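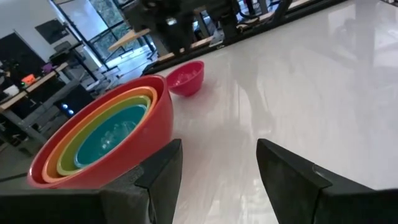
연구일지 > 조작과 학습 > 그릇 포개기

그릇 포개기, 거꾸로 배우기

2019. 08. 28

공감 6 · 댓글 2

1월에 그릇 이야기를 한 번 쓰고는 꼭 뒷이야기를 올리겠다고 해 놓고 여름이 다 가도록 조용했네요. 그동안 메일로 안부를 물어봐 주신 분들께 먼저 고맙다는 말씀부터 드립니다. 연구가 멈춘 건 아니었고요, 오히려 너무 여러 갈래로 뻗는 바람에 어디서부터 적어야 할지 몰라서 미루고 또 미뤘습니다. 오늘은 차를 한 잔 타 놓고 앉았으니 좀 길어지더라도 이해해 주세요.

처음 오신 분들을 위해 조금만 되짚자면, 저희 Futia 팀은 크기가 조금씩 다른 믹싱볼을 두 팔 로봇이 큰 것부터 차례로 포개게 하는 문제를 붙잡고 있습니다. 집에서 설거지를 마친 뒤에 하는 바로 그 일이에요. 사람은 이야기를 하면서도 손이 알아서 하는데, 로봇에게 시켜 보면 어려운 구석이 하나둘이 아닙니다. 어느 그릇이 더 큰지 알아야 하고, 얇은 테두리를 잡아야 하고, 놓는 순간에 안쪽 벽을 건드리지 않아야 하죠. 게다가 가운데 하나를 빠뜨리면 나중에 그걸 넣으려고 위에 있는 걸 다시 들어내야 합니다. 앞에서 한 실수가 한참 뒤에 가서야 말썽을 부리는 문제라, 저는 그 점이 참 마음에 듭니다(괴로울 때도 많지만요!).

1월까지는 사람이 원격으로 포개는 시범을 보이고 그걸 그대로 따라 배우게 했습니다. 시범을 거의 1,000번 모았어요. 그런데 학습된 정책을 돌려 보면 마지막 몇 센티미터에서 자꾸 망설이는 겁니다. 그릇을 넣을 자리 위에서 왔다 갔다 하다가 테두리에 걸쳐 놓고는 손을 떼 버려요. 데이터를 들여다보니 그럴 만도 했습니다. 사람도 그 구간에서 망설이고 있었거든요. 조종하는 사람마다 내려놓는 위치와 속도가 제각각이고, 어떤 날은 제가 봐도 무슨 생각으로 저렇게 돌아갔나 싶은 궤적이 섞여 있었습니다. 네, 제 궤적이었습니다.

그때 Peiyu Xiao가 점심을 먹다가 그럼 빼는 걸 배우면 되지 않느냐고 하더군요. 포개진 그릇을 하나씩 들어내는 일은 넣는 일보다 훨씬 쉽습니다. 시작 위치가 정해져 있고, 위로 들기만 하면 거의 틀릴 데가 없으니까요. 그 궤적을 시간상 뒤집으면 정확히 제자리로 들어가는 궤적이 됩니다. 조립을 분해에서 배운다는 생각 자체는 오래된 것이지만, 저희 문제에 이렇게 잘 맞을 줄은 몰랐습니다. 저는 그날 밥을 반쯤 남기고 올라가서 코드를 고쳤어요.
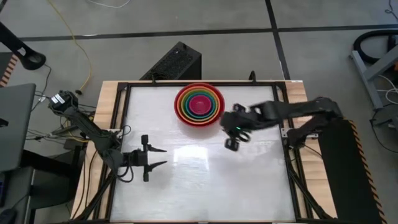

다 포개진 모습. 맨 바깥이 빨강, 맨 안쪽이 자홍빛 도는 분홍입니다.

이렇게 해서 나온 것이 Skarer입니다. 이름에는 깊은 뜻이 없으니 묻지 말아 주세요. 구조는 3단계로 나뉩니다. 먼저 포개진 그릇을 빼는 궤적을 모으고, 그걸 뒤집은 다음 손가락이 열리고 닫히는 시점을 따로 고쳐 줍니다. 마지막으로 영상 특징을 넣어 다음에 옮길 그릇을 고르는 작은 네트워크를 얹습니다.

가운데 단계가 제일 골치였습니다. 궤적을 그냥 뒤집으면 다 될 것 같지만 잡는 동작과 놓는 동작은 서로 대칭이 아니에요. 잡을 때는 손가락이 닫히면서 그릇이 살짝 끌려오는데, 뒤집어 재생하면 놓는 순간에 그 끌림이 반대로 나타나서 그릇이 옆으로 밀립니다. 힘을 재는 센서가 있었으면 금방 알았을 텐데 저희는 위치와 전류값만 보고 있어서, 2주를 엉뚱하게 카메라 보정만 의심하며 보냈습니다. 결국 손가락이 움직이는 구간만 잘라내고 짧은 정방향 시범으로 바꿔 끼우니 밀림이 눈에 띄게 줄었습니다. 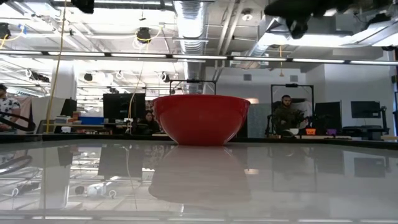 작업대 높이에서 본 빨간 그릇. 상판에 비친 그림자까지 빨갛습니다.

반사 이야기도 해야겠네요. 상판이 반들거리면 그릇 아래로 또 하나의 그릇이 생깁니다. 사람 눈에는 예쁜데, 낮은 시점의 영상만으로 그릇의 윤곽을 뽑게 하면 저 아래쪽 얼룩까지 몸통으로 삼아 버리는 일이 생겨요. 그러면 높이가 틀리고, 높이가 틀리면 크기 순서까지 흔들립니다. 저희는 영역 분할을 더 똑똑하게 만들려고 애쓰다가 결국 테두리의 타원만 쓰기로 했습니다. 위에서 본 시점으로 타원의 크기를 재고 손목 쪽 시점으로 중심을 맞추는 식입니다. 색은 일부러 입력에서 흐리게 섞었습니다. 무지개색 그릇을 쓰다 보니 네트워크가 크기를 볼 생각은 안 하고 빨강 다음은 주황, 하고 외워 버리더라고요. 아주 얄밉습니다.

비교 대상은 예전 방식인 Bokham입니다. 사람의 정방향 시범만 쓰는 정책이죠. 같은 배치에서 번갈아 돌렸는데, 그릇이 흩어져 있는 위치가 시범과 비슷할 때는 둘의 차이가 생각보다 작았습니다. 차이는 그릇이 작업면 가장자리로 갈수록 벌어졌고, 특히 두 팔의 담당 구역이 겹치는 가운데에서 Skarer가 훨씬 차분했습니다. Bokham은 팔 하나가 물러날 때까지 다른 팔이 기다리는 법을 잘 못 배웠거든요. 뺄 때는 사람이 자연스럽게 한 팔씩 쓰게 되니까 뒤집어도 그 질서가 남는 것 같습니다. 어디까지나 제 추측이고, 제대로 확인하려면 팔을 쓰는 순서만 섞은 데이터로 다시 학습해 봐야 합니다.

안 되는 것도 적어 두겠습니다. 그릇이 기울어진 채로 걸리면 Skarer는 속수무책입니다. 빼는 시범에는 그런 상태가 아예 나오지 않으니 당연하다면 당연한데, 막상 눈앞에서 보면 속이 탑니다. 그리고 제일 작은 그릇은 손가락 사이의 여유가 적어서 잡는 위치가 조금만 틀어져도 놓칩니다. Suksawat 워크숍에 낼 원고에는 이 두 가지를 따로 한 절로 뺐습니다.

요즘은 빨강, 주황, 연두, 청록만 꺼내 놓고 두 팔이 서로 길을 비키는 부분을 손보고 있습니다. 그릇이 적으면 한 판이 금방 끝나서 고치고 돌려 보는 맛이 있어요.

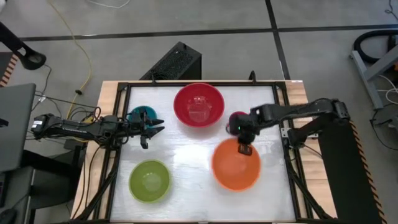 지난 글에 댓글을 남겨 주신 Siriporn Tanasarn 님은, 뒤집은 궤적이 통하는 건 그릇처럼 마찰이 작고 헐겁게 들어가는 물건이라서이지 뚜껑처럼 꽉 끼는 물건에서는 빼는 힘과 넣는 힘의 방향부터 달라 금세 무너질 거라고 하셨습니다. 시범을 뒤집기 전에 접촉이 있는 구간을 먼저 골라내 보라는 말씀도 함께요.

저도 그 의견에 거의 동의합니다. 손가락 구간만 갈아 끼운 지금의 방법은 사실 그 제안의 아주 게으른 판본이라고 할 수 있겠네요. 접촉 구간을 전류값으로 찾아보는 실험을 이미 걸어 두었는데, 잡음이 심해서 아직 보여 드릴 만한 그래프가 없습니다. Peiyu는 밀폐용기를 사 오자고 하고 저는 일단 기울어진 그릇부터 해결하자고 버티는 중입니다. 혹시 비슷한 문제로 고생해 보신 분이 계시면 댓글로 알려 주세요. 어떤 필터를 쓰셨는지, 그게 제일 궁금합니다.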